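Trucos de casa y taller
Normas de convivencia con un brazo robot en la mesa del salón

En casa el brazo llegó en julio, en forma de 395 gramos de plástico impreso, una bolsa de tornillos y una fe ciega en los tutoriales. Desde entonces juega al ajedrez, o hace algo que desde el sofá se le parece. Estas son las reglas que tenemos pegadas en la puerta de la nevera, con las enmiendas que fue dictando la experiencia.

1. La mesa, lisa y despejada en el radio de giro

Antes de enchufar nada, estira el brazo a mano hasta donde llegue y recorre todo el arco. Lo que quede dentro, o forma parte del juego o se va a otro sitio. Las tazas no forman parte del juego. Los libros pueden quedarse de pie al otro lado del tablero, siempre que el brazo no los alcance ni en su peor tarde.

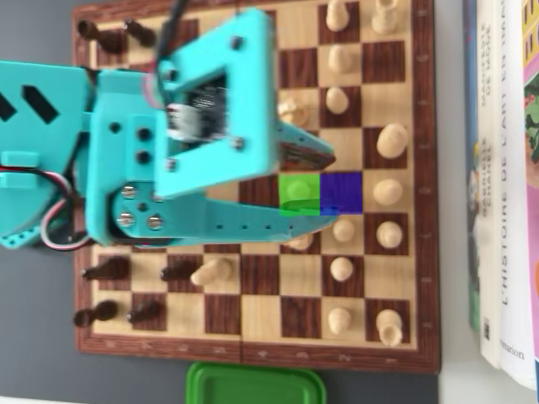

Marca la posición de la base con cinta de carrocero. Si alguien la mueve un dedo para limpiar el polvo (en mi casa, una vez por trimestre y con gran ceremonia), toca volver a calibrar. La cinta se cambia cuando empieza a levantarse por las esquinas, y los restos de pegamento salen con una gota de aceite de girasol y un trapo.

2. Los cables, con holgura y a la vista

Un servo tira de su cable con la misma delicadeza con la que un niño tira de un mantel. Deja un bucle en cada articulación, lo justo para que el brazo llegue a su tope sin tensarlo, y sujétalo con velcro. Las bridas de plástico quedan más profesionales hasta el día en que hay que cortarlas con las tijeras de la cocina.

Revisa los conectores antes de cada sesión. Tres segundos por conector. Y repasa los tornillos una vez por semana: en el plástico impreso se aprietan hasta que hacen tope y ahí se para uno, por mucho que el cuerpo pida otro cuarto de vuelta.
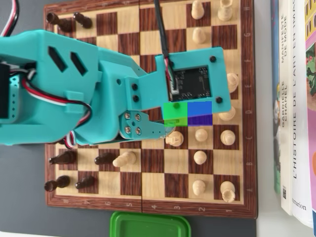

3. Las manos, fuera

La regla más corta y la que más se incumple. Mientras el brazo tenga corriente, no se mete la mano en el tablero. Da igual que haya una pieza tumbada en medio y que te duelan los ojos de verla. Se pulsa la parada, se espera a que el brazo se quede quieto, se endereza la pieza y se vuelve a arrancar.

El interruptor va en el lado de la persona, al alcance sin tener que cruzar el brazo por encima del brazo. En mi primer montaje lo puse detrás de la base. Quedaba elegantísimo.

Pelo recogido, mangas arremangadas y nada de collares largos. Al gato se le cierra la puerta, y que proteste por escrito.

4. Velocidad de visita

Con invitados delante, baja la velocidad a la mitad. Nadie va a aplaudir más por un peón colocado deprisa, y un alfil en el suelo siempre acaba debajo del mueble que más pesa. Si cambias de juego de piezas, prueba antes la pinza con una sola: la fuerza que sujeta bien una torre puede ser demasiada para el cuello de un peón.

5. Un cuaderno al lado

Apunta cada fallo con la hora y la jugada. El mío va por 662 entradas, de las cuales una parte considerable dice solamente «otra vez». Aun así sirve: repasándolo descubrí que casi todos los tropiezos caían hacia las cinco de la tarde, cuando el sol entra de lado y las casillas claras brillan como un suelo recién encerado. Una cortina fina lo arregló por menos de lo que cuesta un servo.

Al terminar, brazo en reposo, corriente fuera y piezas a su caja.

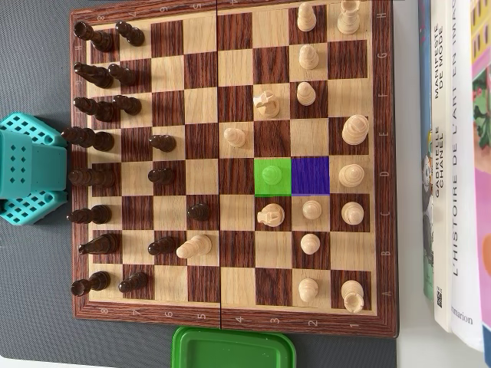
Josée Fraser escribe que la regla tres se queda coja: en su casa, además de pulsar la parada, hay que decir en voz alta «parado» antes de tocar nada, y quien no lo dice friega los platos. Añade que lleva tres semanas sin fregar y que no piensa revelar quién ocupa el puesto.

Tomo nota y lo incorporo a la nevera. Lo de los platos habrá que negociarlo.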